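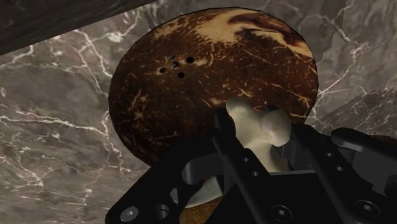

Medication safety update: changes to blood thinner follow-up at Rurnville

From December, patients of the Rurnville Community Health Service who take a blood-thinning medicine will be offered a structured follow-up program through the Coutinho Clinic. The program replaces the present arrangement, under which each patient's checks are organised separately by the prescribing doctor and are not always recorded in one place.

Blood thinners, also called anticoagulants, are prescribed to prevent clots from forming or growing. They are commonly used after a clot in the leg or lung, after some kinds of surgery, and for people with an irregular heartbeat. They also carry a well-known risk of bleeding, which can range from easy bruising to bleeding in the stomach or brain that requires emergency treatment. The risk is higher in older people, in people with reduced kidney function, and in those who take certain other medicines at the same time.

A review of records held by the service looked at 265 patients who had been taking an anticoagulant for more than 90 days. Of these, 240 had a current kidney function result on file. The remaining patients have been contacted and asked to attend for a blood test. The review also found that over-the-counter medicines were seldom listed in patient records, although several common products can increase the chance of bleeding.

Patients in the new program will have an appointment with a nurse or pharmacist shortly after starting treatment and at regular intervals after that. Each visit will cover the dose, recent test results, any bleeding or falls, and a full list of other medicines, including vitamins and herbal products. The first appointment will usually be held in person at the Coutinho Clinic. Later visits may be held by telephone where the patient's doctor agrees. Residents of Tetell who have difficulty travelling may ask to be seen at the outreach rooms in Zitano.

Patients are asked to bring all of their medicines to the first visit in the original packaging. A family member or carer is welcome to attend.

Between appointments, patients should speak to a pharmacist before taking anti-inflammatory pain relief such as ibuprofen or naproxen. Aspirin should be taken with a blood thinner only on a doctor's advice. The same care applies to St John's wort, fish oil and ginkgo. Dentists and other health professionals should be told about the medicine before any procedure is booked.

Medical advice should be sought promptly for nosebleeds that do not settle, bleeding gums, unusually heavy periods or large bruises without a clear cause. Emergency care is needed for black or bloody stools, vomit that is red or looks like coffee grounds, a sudden severe headache, weakness on one side of the body, or any significant blow to the head – even where the person feels well afterwards.

Patients should not stop taking a blood thinner on their own. Stopping suddenly can lead to a clot or a stroke, and any concern about side effects should be raised with the prescriber first. Instructions for a missed dose differ between medicines and are set out in the leaflet supplied by the pharmacy. A double dose should not be taken to make up for a missed one unless a health professional has advised it.

There is no charge for the program and a new referral is not required for existing patients of the service. Letters will be sent in 4 groups, beginning with patients aged over 75 and those with known kidney disease. Anyone who starts treatment in hospital after the program opens will be enrolled when the discharge summary is received, and may decline at any time without effect on their other care.

Patients who have changed their address or telephone number should advise reception at their usual clinic. Printed medicine cards, suitable for a wallet or purse, are available from the Coutinho Clinic front desk and from the outreach rooms in Zitano during opening hours.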